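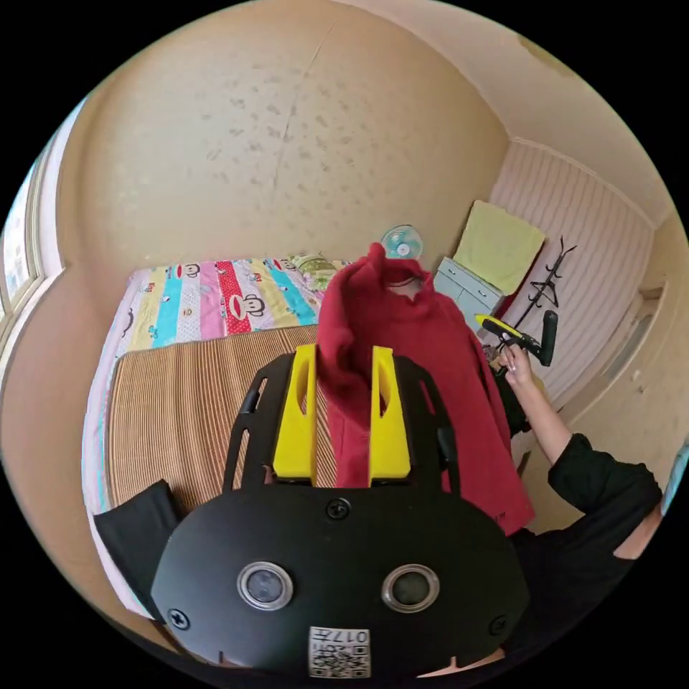

4. Equipment Planning and Budget

4.1 Scope of the purchase

The Brimilstead program set out to collect garment-handling demonstrations in ordinary homes with hand-held grippers. Equipment was bought from a single fixed allotment, and no second round of purchasing was available during the study period. The plan therefore had to settle three matters before the first order was placed: the number of grippers, the share of the allotment held back for spare parts, and the accessories to be bought with each unit.

Two suppliers were invited to quote. Yakubu offered a complete gripper at $815, with fingers fitted and a one-year parts agreement. Loltley quoted a lower price for the housing alone and listed fingers, mounting frame, and charging equipment as separate lines. Once those lines were added, the two offers differed little, and the choice was made on delivery time and on the terms for replacement parts. The order went to Yakubu in July.
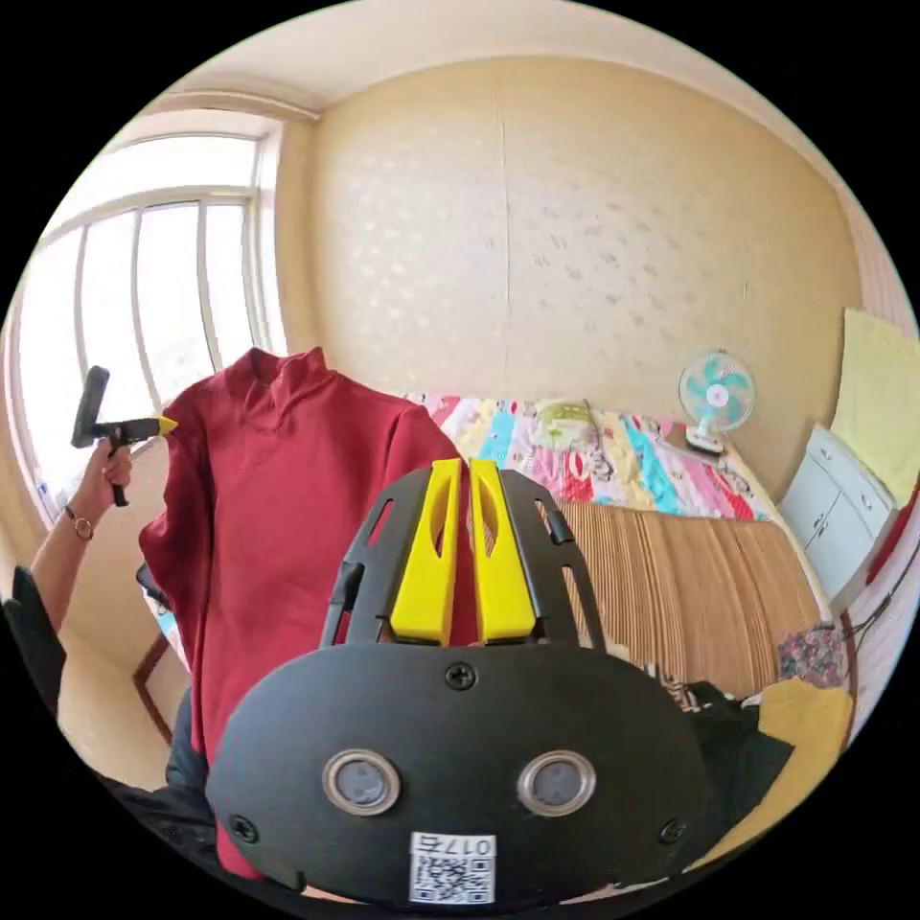

Spare parts were budgeted by expected use. Fingers were treated as consumables, housings as durable goods, and cables as an item to be replaced on a fixed schedule whether or not a fault had been reported. This last decision raised the cost of the plan slightly but made it easier to forecast. Repair labor was charged to the Uka workshop account and does not appear in the equipment total.

4.2 Planning by pair

Early drafts of the budget counted single grippers. The final version counts pairs, and a pair is taken out of service when either of its members fails. Tasks such as spreading a garment, turning a sleeve, or lifting a shirt by both shoulders call for two hands, and a lone gripper has limited value in them.

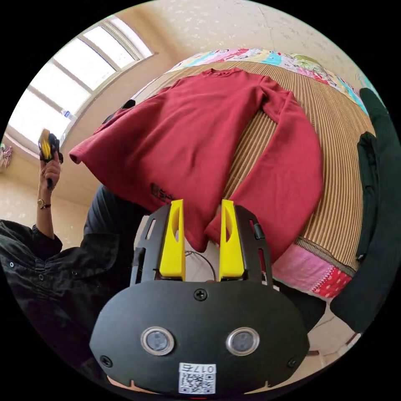 The unit of planning also affects the accessories. A pair needs two charging positions, two sets of fingers, matched labels, and a case that holds both members. Labels were given their own line after a review of stock records showed that units had been returned to the wrong cases. In Figure 4, the printed sticker sits near the lower edge of the housing, below the two lenses, and a second gripper is raised in the operator's left hand while a red sweater lies spread on the bed. We recommend that label stock be ordered with the grippers and from the same supplier.

Figure 4. Hand-held gripper and sweater during garment work in a bedroom. A second gripper is held by the operator at left.

The plan assumed 600 hours of paired operation. Over that period the program recorded 3472 demonstrations, and the cost per demonstration reported in Section 5 is computed on that figure. Training time is excluded.

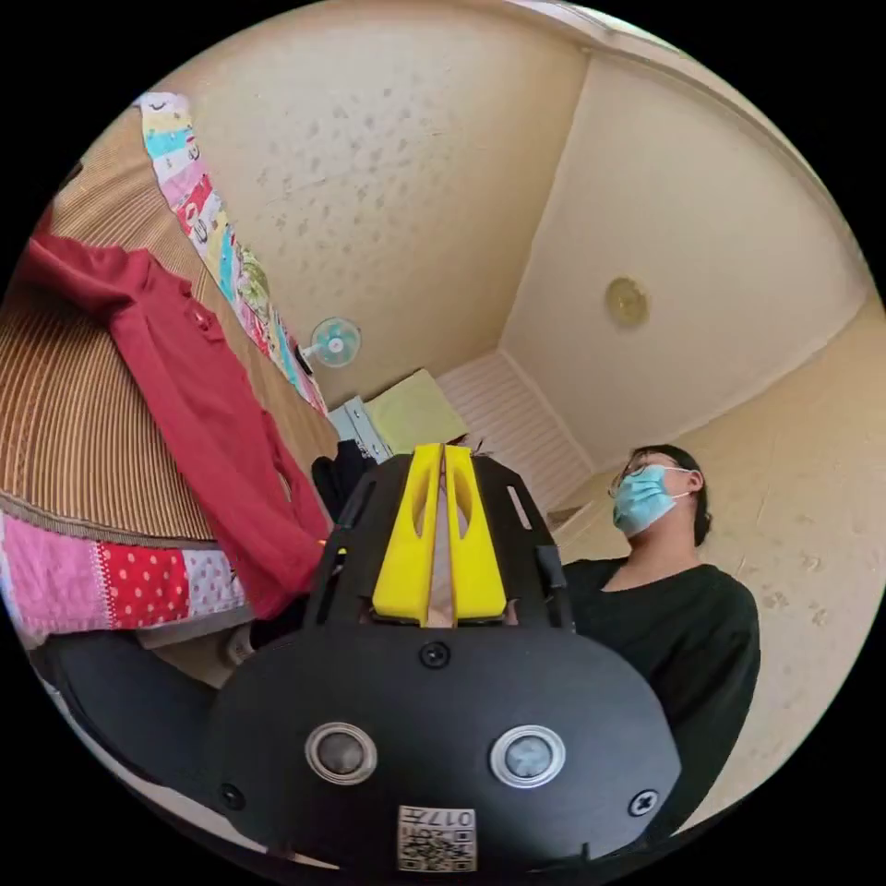 Full paper: 2869 words

4.3 Items left out of the first plan

Garments, hangers, and bedding were not budgeted. The first draft assumed that each home would supply what was needed, and in most homes this held. A modest line for clothing was added later so that the same items could be carried between sites. Travel cases were also underestimated. The cases first ordered had no room for spare fingers, and a larger model was bought at the program's expense.

Programs of similar size may wish to reserve a tenth of the allotment until the first month of collection has ended. In our case the reserve was spent on cases, clothing, and one additional pair of grippers. Prices in this section are before tax and exclude shipping.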